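Shelves and trolleys find a new home at Mullar

March 10, 2026

There is good news for anyone who has been following the slow and steady furnishing of the shared workroom at Mullar, where the search for somewhere sensible to put everything has been going on since November. The wooden pieces chosen over the winter have now found their places on the big pale tiles, and the regulars who use the room every week are, by all accounts, very pleased with them.

The furniture comes through Keskin, the small second-hand scheme that takes in unwanted household pieces, checks the joints and screws, gives them a good clean and passes them on at a modest price. Mullar paid for its share out of last year's open day, which raised 1228 pounds in cake, raffle tickets and pot plants – a sum that surprised even the people selling the cake.
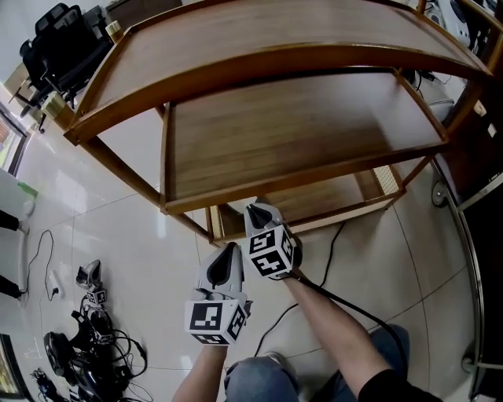 The wooden unit with its rounded top shelf and woven-look panel.

Members were asked what they wanted before anything was bought, and 83 of them took the trouble to reply, some at great length. Most asked for open shelves, so that things could be found again without opening every door in the place, and a good many put in a word for wood, which they felt would be kinder on the eye next to all the black office chairs.

A serving cart was also high on the list, and it is easy to see why. Light brown wood with a tray shelf underneath and a gold-coloured handle at one end, it seems just the thing for tea and biscuits, though there is already a friendly argument going on about whether it ought to carry paper and pens instead.

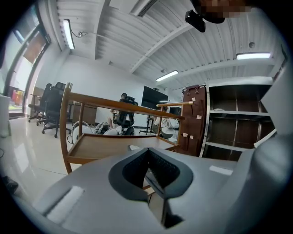
The budget has stretched nicely, too, with 80 pounds left over for baskets and a few odds and ends, and suggestions for how to spend it can be left at the front desk until the end of the month.

Keskin, meanwhile, has 6 more pieces waiting for a good home, among them a bedside table and a rather handsome bench, and would be glad to hear from other clubs and groups in Vuson. Enquiries can be made at the Pruneo shop during normal opening hours, and delivery within the town is free.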